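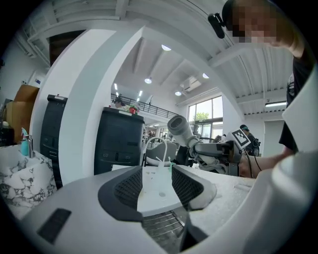 Sobia says the right gripper has been lying to us since lunch, and she wants it written down before anyone reboots the thing again. Fair enough! So, Monday, June 8, 2026, for the record: the right jaw reports closed when it is wide open.

I got to see it happen at the sink station, and I have to admit I was thrilled. We've been chasing this one since April, when the Koivisto logs started showing grabs that never took place. You squeeze, the jaws come together fine, you let go, they open, and the number on the laptop just sits there at zero. Then it jumps. Today it stuck for 15 seconds on one try and more than 30 on another, long enough for Orestis to come over and watch it with me. 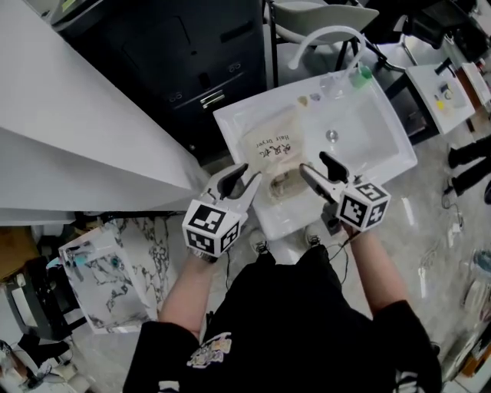
The left one behaved all afternoon, so we swapped the cables between them (Hanna's idea, and a good one) and the fault moved to the left hand. It's the cable! Or the plug on the end of it, I don't know yet. When I bent it close to the connector the number came and went as I moved my thumb. I did that over and over like a kid with a light switch.

The part that bothers me is safety. If an arm learns from those runs that open means closed, it could push down on something it thinks it's already holding. Oliwia has pulled every run from the right hand for the last 2 weeks until we can check them. That hurts, but I'd have done the same.

New cables are ordered from Vullent. Tomorrow I want to open up the old connector before Telmo throws it out.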